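4.3 Recording a two-handed demonstration

The steps in this section apply to the Zelham protocol for transparent and flexible objects. They assume that both hand-held grippers have been calibrated as set out in section 4.2.

1. Place the objects for the task within easy reach of both grippers. For task 28 these are one ribbed glass vase, one rubber ring and one plastic bag.

2. Hold one gripper in each hand and keep the fingers clear of all objects. Remain still until the recorder shows that both hands are being tracked.

3. Start the recording. Carry out the task at an even pace, using the grippers only. Do not touch any object with the bare hand.

4. Return both grippers to the edge of the table before stopping the recording.

CAUTION: Glass objects must be gripped at low closing force. Check the rim and base for chips after every tenth demonstration.
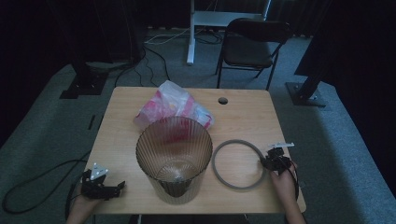
Dionysis Zacharopoulos asked, on reading the draft of this section, whether clear glass should be left out of the first training round altogether, as the policy had so often misjudged the near side of the rim. He would have preferred to begin with opaque containers and bring in glass in March.

The protocol keeps glass in the first round. In the Wonville trials, a policy trained on 727 demonstrations with opaque containers alone completed 28 per cent of attempts with glass. When glass was included from the start — with the total number of demonstrations unchanged — the figure rose to 68 per cent. The closing force and the learning settings were the same in both cases.

NOTE: The full set holds 3036 demonstrations. Results for the full set are reported separately and should not be compared with the figures given above.

5. Mark each demonstration as complete, partial or void. A demonstration in which tracking was lost on either hand is void, even if the task was finished.

6. Send any query about marking to Hema Murthy before the set is closed. Marks cannot be changed afterwards.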